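3 Building the hand-held gripper in a shared workshop

3.1 The place and the parts

The gripper was built and tested in the shared studio of Setdale, where the second author rents a desk. The studio is used mostly by people who draw and make sculpture. We had no laboratory bench, so the work was done at the large white table which all members share. The fingers were printed on a Voltero printer in the next room, with the soft material in magenta, and the mounting plates were printed in white. The plates are held by small screws which can be removed with one common key. We wanted that a person without training can change a finger in a few minutes.

The first fingers were smooth on the inside and slid on curved plastic. Kanokwan Prasertsri then drew the ribbed version, and all results in this paper are from this version. Each pair of fingers needs 11 hours of printing. We broke 2 pairs before we found a good wall thickness at the root of the finger.

The objects were chosen from what people had in the room. A drink bottle stands on a round red coaster, which marks its start place, and a mug stands on a peach-colored sheet to the left of it (Figure 3a). The other things on the table were left in their places, so that the background is similar to a normal working day. 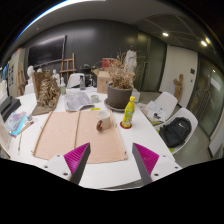
3.2 Procedure for one trial

One trial is one movement of the hand. The person holds the gripper above the near side of the table, moves forward with open fingers, closes them on the object, lifts it and puts it down at the place that was agreed before. The trial ends when the fingers are open again. Both authors made trials, and also Verena Egger, who had not used the tool before.

For the bottle we asked the person to close the fingers on its lower part and to keep it upright. A grip near the cap is easier to reach, but the bottle swings when the hand turns. With the lower grip the ribs press from both sides, as in Figure 3b, and the force is shared over a longer part of the finger.

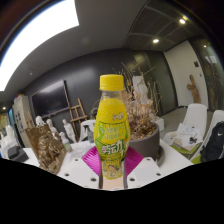

We recorded the opening of the fingers and the path of the hand at the same time. The two signals were aligned later with a short closing movement, made without an object at the start of each session. On one Tuesday this movement was forgotten, and we had to align the whole session by hand. After this we wrote the instruction on a card and fixed it to the handle.

3.3 Change of the start position

If the bottle always starts from the same point, the recorded paths become very similar to each other. For this reason we also used starts where the bottle is placed on the sheet, close to the mug, and the red disc stays free (Figure 3c). This arrangement is more difficult, as the left finger has less space and the person must choose the angle of the hand early.

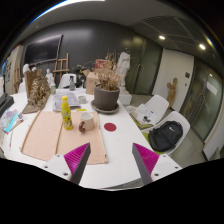

In total we kept 2,428 trials. Trials were removed when the object fell, when the hand stopped for a long time, or when another member of the studio needed the table. We did not remove trials with a slow or unsure approach, because such trials show how a new person corrects the hand.

The most common error was closing too early. The tips then touch the side of the bottle and push it away from the person. To reduce this, we asked everybody to bring the open fingers to both sides of the lower half first, and to make a short stop there before closing (Figure 3d). The stop makes each trial a little longer. We think this is acceptable for a tool that was built at low cost, and in the later sessions most people made it without being told.
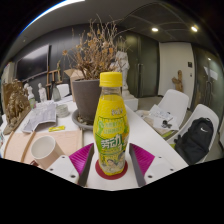
Figure 3. Work at the shared table, seen from the gripper. (a) The bottle on the coaster and the mug on the sheet. (b) The bottle held between the two fingers. (c) The bottle on the sheet, beside the mug. (d) Open fingers on both sides of the bottle.

3.4 Wear of the fingers

After every 70 trials we took the fingers off and looked at the ribs under a desk lamp. The first damage appeared at the tip, where the material is thin. A finger with a visible crack was replaced together with its partner, so that both sides had the same stiffness.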